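Table-Level Camera Mount from Jarnska: Our Review

4/11/25, by the bench notes editor

I've been collecting grasping examples for a learning system since 2024, and most of that time I only had cameras looking down. Great for knowing where a can is, terrible for knowing how tall it is or what it's hiding behind. So I bought the Jarnska low mount, which holds a small camera right down at the tabletop.

Setup took me 8 minutes, including finding the hex key. The clamp is solid, the arm has 2 joints, and once it's tight it stays tight – I bumped it with my elbow more than once and the calibration held!

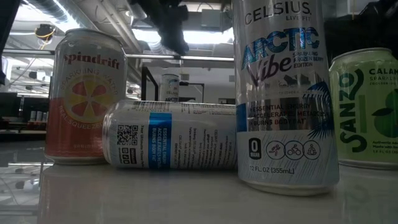 I like to leave one can lying on its side in every layout, partly behind a tall one. My old policy loved upright cans and fell apart on anything tipped over, so I now record a lot of those. From down low you get the labels nice and big (the small print too, if it's close enough), and you can tell which can is in front. The overhead view never gave me that.

Now the gripes. A glossy white top throws the ceiling lights straight back at you, and the mount has no hood. Close objects also look huge and block whatever is behind them, so please don't make this your only view. And the cable clip is junk. I swapped it for one from my old Fanier stand and moved on.

Would I buy it again? Yep, as a second camera. 5 stars for the clamp, fewer for the clip.

Last updated: December

Comments

revholm_fan: Does it fit a thick bench? Mine is a beast.

yap_bot: Matte spray on the table helped me a lot with the glare.

gripsandslips: Same clip problem – mine snapped the first week.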